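Oiling a wooden worktop: how long between coats?

Posted in Kitchens and Woodwork
Viewed 1427 times

Marbeck_Jo
We've just moved into a little flat in Worley and it came with a proper wooden worktop, which I'm thrilled with! It does look thirsty though, very pale and a bit rough near the sink. I've sanded it with 160 grit and wiped it down, and I've got a tin of Danish oil ready to go. The tin says "allow to dry between coats" and leaves it at that. How long do people leave it? And is three coats enough, or am I in for a whole week of this?

Henk Claeys
Lovely job to have ahead of you. I did ours last July and I still stroke it when I walk past.

Give it overnight between coats if you can. Put it on thin with a lint-free cloth, wait ten or fifteen minutes, then wipe off everything that hasn't soaked in. People skip the wiping and end up with a sticky top that grabs every crumb in the house. Always go with the grain.
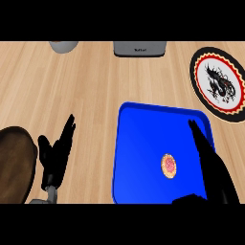

Three coats will do for most of it, but I'd give the end grain and the bit round the sink five. Those parts drink the stuff — you'll see the first coat vanish while you're still holding the cloth. A very light rub with fine paper before the last coat makes it feel like silk.

Lay the used cloths out flat outdoors to dry before you bin them. Oily rags bunched up in a bin can heat up and catch fire, and that's no joke.

pellow22
just use olive oil, my nan did

Tansy K
Please don't use olive oil, it never sets and it can go rancid! Henk's got it right. I'd only add that 160 is a bit coarse to stop at, so try 240 before you start oiling if you've the patience. Keep kettles and wet cloths off it for a few days afterwards. Then one fresh coat every six months or so, or whenever water stops beading on the top. It gets nicer every year — ours has gone a gorgeous honey colour by the window.

Marbeck_Jo
Brilliant, thank you all. Off to buy some 240!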